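A Day at the Briltmont Open House
Posted 2018-04-06

I had been meaning to get out to Briltmont ever since they opened the old Cotden building to visitors, and I finally made it. The drive took me 49 minutes, the parking was free, and they hand you a paper map at the door that you will want to keep (the stairs on the north side don't connect to the third floor, which I learned the slow way).

There were 533 people signed up, according to the board in the lobby, but the place is so big that it never felt crowded. I started at the Lolby hall on the ground floor, where they had printed fabrics on long rolls and let you feel all of them. I could have stayed there until closing!

Then came the part I liked best, the tabletop displays upstairs. I'm a sucker for a well-set table, and the breakfast one got me right away. Pale yellow top with nice curved edges, dark gray cloth hung behind it, and big felt letters in soft colors on the cloth. The lettering reads "UMI", with the edges of more cutout shapes above, and the lavender and peach look so good against the gray that I now want felt letters for my own kitchen wall. 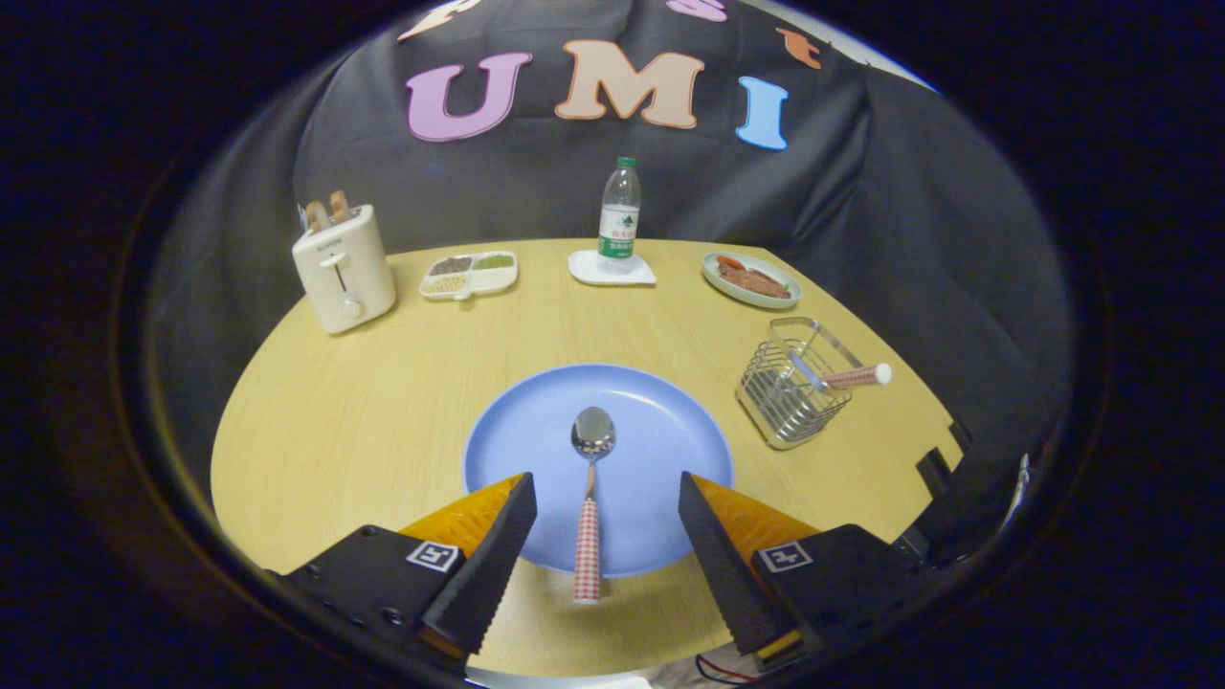
I have a real weakness for gingham handles. My grandmother had a drawer full of them, red and white and also a green set that we were never allowed to use, and I still check for them at every yard sale. They go with a light blue plate better than anything else I know. Plain silver looks a bit cold next to that blue, but a little red check and suddenly you want to sit down and eat.

The divided tray was another favorite. Green mung beans in one compartment, dark brown grains in another, pale ones in the third - such a simple thing, and so pretty. I have been keeping my beans in the bags they came in, folded over with a clothespin, and I went home a little ashamed of that. A white tray with three compartments is going on my list.

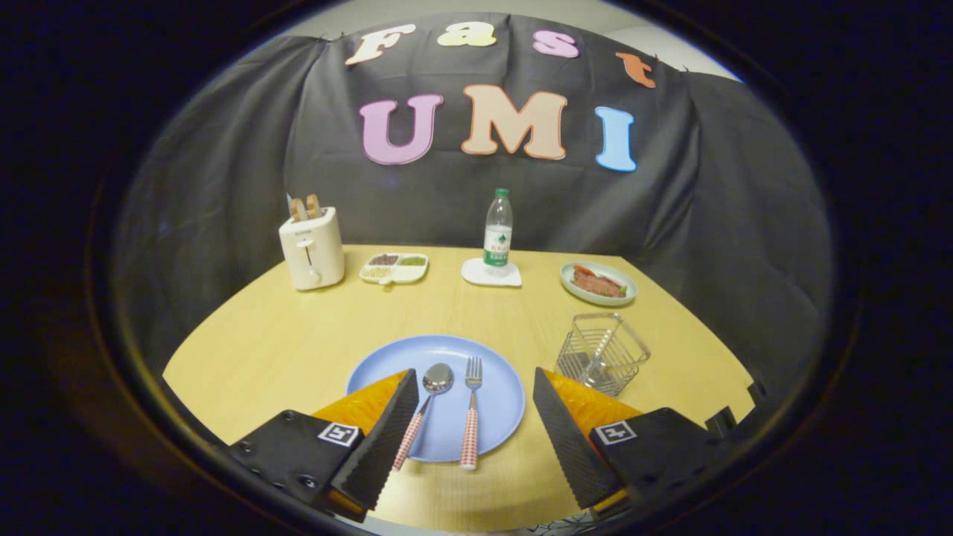

Toast and steak on one table is my kind of breakfast, by the way. I got so hungry up there that I cut the visit short and went looking for the cafe, which is run by Dumitrescu and sits behind the coat check. Get the bean soup. It comes with a thick slice of rye, and they will refill the bowl once if you bring it back to the counter yourself. I paid 8 dollars with coffee.

After lunch I did the woodshop walk, which fills up fast, so put your name down when you arrive. The guide let us plane a board edge and take home the shavings. Mine are in a jar on the windowsill and still smell wonderful.

The next open day is in January, and there are 240 places for the morning. Bring flat shoes and a sweater, the upper floors are drafty.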